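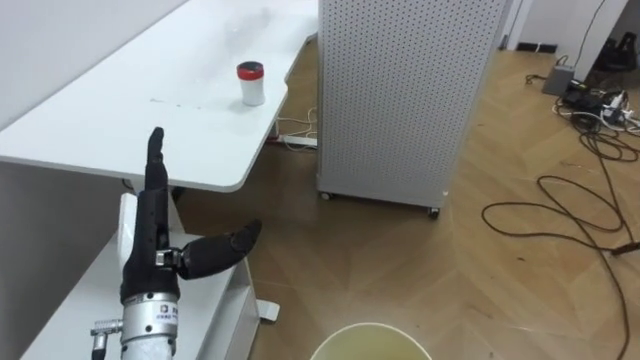 # About Trallance

We make small apps for people who like their phones to work *their* way. Trallance started in March with a single button remapper, built because one of us kept launching the camera by mistake on the bus, and it has grown to four apps on Android.

**Trimow** is the one most people know. It lets you set up gestures on the lock screen and the edges – swipe, hold, double tap – and it has 226 actions to choose from. We love reading what folks do with it!

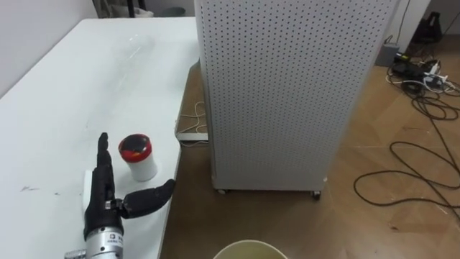
*Black robotic hand beside a red-lidded cup*

I still answer the support mail myself, usually in the evening with a coffee. So many of our best features came in that way (the one-handed mode was a user's idea, start to finish). If you write in, please tell us your phone model and Android version.

**Deditz**, our little clipboard manager, is up next for a big update. We've been through almost 268 requests for it, and folders are coming first – hooray!

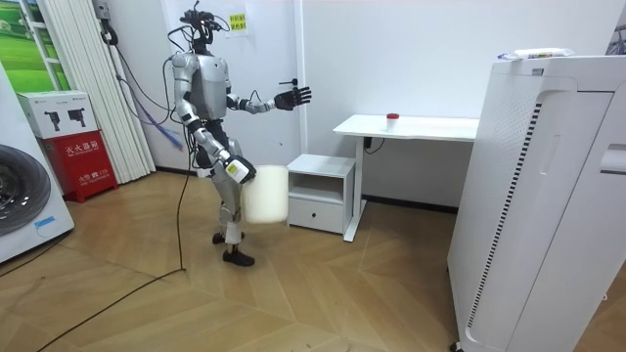

*Silver humanoid robot with one hand raised*

All our apps run without an account and without ads. There are three of us, and the beta group is open to anyone. The sign-up link is in each app's settings, under Help.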